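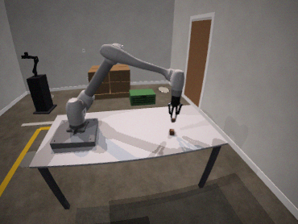
Render: gray arm, white tabletop, two small brown cubes under the gripper.

Oct 15, 2019

Glaze notebook, back bench

Okay, unloaded the small kiln this morning and I have a lot to write down before I forget which tile was which (again). Marin, if you're reading this, the tiles on the windowsill are NOT scrap, please leave them alone.

Batch was the Pennington white with the new feldspar. We ran out of the old bag in May and I've been putting off the switch because I liked the old one so much. Anyway, the new stuff melts earlier. You can see it right away on the vertical tiles: the thick end has rolled down and formed a fat lip along the bottom, and two of them stuck to the shelf. Kiln wash saved the shelf, mostly. I ground off the drips with the stone and only swore a little.

Recipe as mixed is on the card in the Ondska tin. The only change was the feldspar, straight swap by weight. I want to try pulling the feldspar down and putting silica in to make up the difference, and I want to try it in small steps this time. Last time I got greedy and jumped, and we ended up with that dry chalky thing Harriet kept as a doorstop.

Bisque was 900 C, same as always. Darragh thinks that's too low and the body is drinking up too much water when we dip, so the coat goes on thicker than it looks. He may well be right! Before I go messing with the recipe I should really dip one row from a hotter bisque and see if the lip goes away by itself. So that's first. Then the silica.

Dip times, for the record: all tiles were 5 seconds, counted out loud, tongs, one edge dipped again for the thick end. Bucket was sieved 86 mesh... no, crossed out, that's wrong, it was the regular 80. The 86 is the tile number, I was reading off the wrong column. Tile 86 is the nice one, by the way. Soft satin, no pinholes, a bit of warm color where it breaks over the stamped line. It was on the bottom shelf at the back by the door side, which makes me suspect that corner is running cool. If the whole batch looked like 86 I'd be done and eating lunch.

Cones: I put a pack on the bottom shelf and one in the middle, and like a fool forgot the top. Middle pack went flat. Bottom pack was bent over nicely, tip just touching. So there's a real difference between shelves and I can't tell how much of the running is feldspar and how much is me overfiring the middle. Ugh. Next firing gets three packs, I'm taping a note to the lid.

Blue over white: skip it. It crawled on every tile where I touched the surface with my fingers first. Wear gloves or wipe with a damp sponge. Bronisława says she lets the first coat dry overnight before the second goes on and never has trouble, and her bowls on the Cladgate order look great, so I'm going to copy her and stop arguing.

The Truvar black came out the same as ever, glossy, a little dull on the rims. No notes. It's the only glaze in this room I trust.

Things to do, not in order. Mix 6 small cups for the silica steps and label the LIDS and the cups, because the lids wander. Clean the sieve (I left it soaking, sorry). Get more kiln wash. Ask Mortimer whether his pyrometer is still lying around, the one with the long probe, so I can check that cool corner. Roll more test tiles, the L-shaped ones, and stamp them before they get too stiff, as the last lot cracked at the bend when I pushed the stamp in.

Scale is drifting too. Zeroed it twice while weighing out the whiting and it crept back up both times. Changed the battery after lunch and haven't checked it since.

Kiln is free until Harriet's plates are dry. She's turning them over tonight.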